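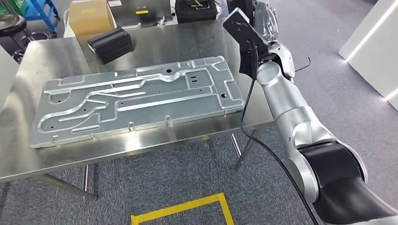 Section 4. Filling and checking the coolant sump

Applies to the milling machines at Meltunholm running Hedix 752 concentrate. Revised November 13, 2020 by Jin-sol Sung.

The Hedix leaflet says the product is "self-balancing" and needs little attention between changes. We have not seen this. Treat it like any other water-mix coolant and check it yourself.

Before you start

You need the hand refractometer, pH strips, a clean bucket, the mixing paddle, gloves and eye protection. Look at the date on the pH strips. Old strips still change color, and people tend to believe them.

CAUTION: Lock out the machine before you open the sump cover. The pump can start on a timer even when the control screen is dark.

4.1 First fill

1. Drain the sump and wipe it out by hand. The cleaner sold with the concentrate is supposed to make wiping unnecessary. Wipe anyway, mostly in the corners behind the pump.

2. Rinse with plain water and drain again.

3. Zero the refractometer with the same water you will mix with. Tap water at this site does not read the same as bottled.

4. Put the water in the bucket first, then add concentrate slowly while stirring. Never pour water onto concentrate. It turns to jelly and you will be throwing it out.

5. Fill to the lower mark on the sight glass. The plate on the tank says 400 liters — that figure includes space you can't use, so go by the glass.

6. Run the pump with the nozzles pointed into the enclosure, then stop and take a sample from the nozzle. A sample skimmed off the top of the tank mainly tells you about the oil floating there.

7. Multiply the refractometer reading by the factor on the drum label. Check the label on the drum you are using. Nam-gil Cha found two drums from the same delivery with different factors in September, and the supplier has yet to give us a reason that makes sense.

8. Write the result on the card inside the door.

Note: The Triltum dosing unit shows a mix ratio on its display. This is the ratio it was asked for. It has no means of measuring what came out. Do not copy it onto the card.

4.2 Weekly check

1. Skim off the tramp oil before sampling.

2. Take the reading and the pH from the same sample.

3. If the mix is strong, top up with a weak mix. Plain water is tempting but upsets the emulsion.

4. If the mix reads weak, test a second sample before adding anything. A smeared prism causes more "weak" readings than weak coolant does.

5. If the pH has dropped since the last entry, tell the shift lead. Biocide is not a routine additive here, whatever the Won catalog suggests — dumping it into a dirty sump gives you a dirty sump with biocide in it.

CAUTION: Do not pour used coolant down the floor drain. "Biodegradable" on the drum refers to the concentrate as sold. It says nothing about what has been through the machine.

For disposal, see Section 5.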